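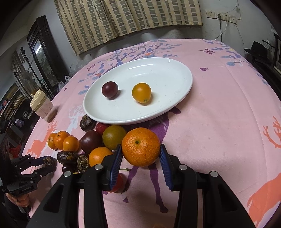 Hand-held gripper: tips for building and setting up

Notes for the Florby gripper, home build. Print the arms and finger carriers first and leave the handle for last, as the handle is the only part that depends on hand size.

Hinges. Drill the pivot holes to final size after printing. A printed hole closes up and binds the screw. Tighten each pivot screw until the arm stops, then back off a quarter turn. Thread lock goes on the nut side only.

Pads. Ribbed pads hold a dimpled peel better than flat ones. Glue them with the ribs running across the direction of lift. Clean the carrier with alcohol and leave the glue overnight under a clamp. Setareh Kazemi glues hers before fitting the arms, which keeps glue out of the hinges.

Opening. Set the stop so the pads clear the largest fruit you plan to pick up by 2 mm on each side. An orange is a good upper limit. For dried fruit, check that the tips meet along their full width when closed. If they meet at the heel first, shim the pad at the tip with card.

Spring. The stock Vemovau spring is too stiff for plums and marks the skin. Cut one coil, bend a new hook and test again. Weigh the grip by closing the pads on a kitchen scale stood on edge: 200 g is enough for a mandarin, 900 g will split a ripe plum.

Work surface. Use a cloth. Round fruit rolls on bare wood and the fingers push it away before they close. A rimmed plate is harder than the cloth, as the finger backs hit the rim. Approach from above there.

Two operators. Agree who takes which side of the table. Crossed arms knock fruit off the plate.

Wear. Check the pivots every 2000 cycles. Replace the screws if the tips can be moved sideways by hand. Wipe sugar off the pads after dates and figs with warm water, no solvent.

Drawings by Thanasis Mavromatis, revised 4 July 2020.

Contact | © Arango Workshop | Back to top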